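Lesezeit: 3 Minuten

Im Mai war ich beim Tag der offenen Tür von Ridarow. Die Firma prüft Küchenkleingeräte, und durch die Räume führte uns Uzma Usmani. Wir waren 10 Besucher, los ging es um 8 Uhr morgens.

Am längsten blieben wir bei den Toastern. Auf einem weißen Tisch stand ein cremefarbenes Gerät mit zwei Schlitzen und abgerundeten Kanten, daneben ein dunkles Tablett. Mir gefiel die matte Oberfläche, mein alter Toaster zu Hause glänzt und zeigt jeden Fingerabdruck.
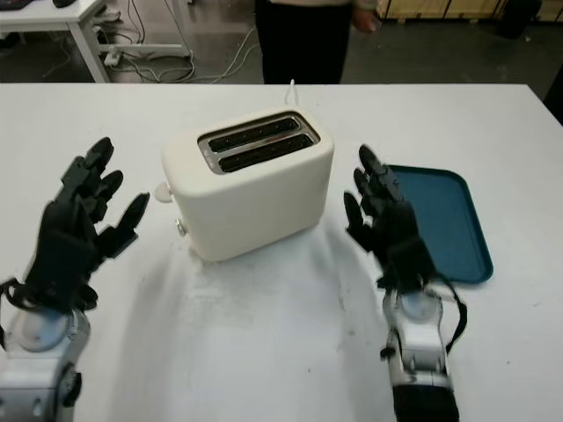 Frau Usmani erklärte, dass bei Ridarow jedes Modell 34 Durchgänge mit derselben Sorte Weißbrot macht. Danach werden die Scheiben nach Bräunung sortiert — von Hand, auf langen Blechen. Das Brot liefert die Bäckerei Pētersons aus dem Nachbarort.

Im Nebenraum ging es um Wasserkocher, dort war es ziemlich laut. Zum Schluss gab es Kaffee und Toast mit Marmelade. Parken kann man hinter dem Gebäude, der Eintritt war frei.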